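# First cuddle session, what do I tell them up front?

**Philomena Aidoo**

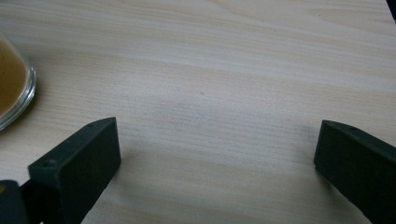

I booked a one-hour session with a professional cuddler in November and I've never done this before. The intake form asks for "boundaries and preferences" and leaves a big blank box. I've had it on the light wood table for two evenings, looking at the grain and writing nothing. I'm fine with hugging and sitting side by side. I don't like my neck touched. Is that enough, or do they want more? I'm 67, if it matters.

**Ingvild Haugland**

That's enough to start. Put the neck in writing and say it again out loud when you get there. I've been going for two years and mine still asks before each change of position. You can change your mind partway through, even on something you wrote down as fine. Also mention any sore joints. My first 20 minutes were just talking, so don't expect to lie down right away. Ask about the cancellation policy too, mine keeps the deposit.

**Somico**

wear something comfortable, no perfume. age doesn't matter

**Purkent**

Some of them do a free phone call first. Ask for one. If they won't talk on the phone I would book with somebody else.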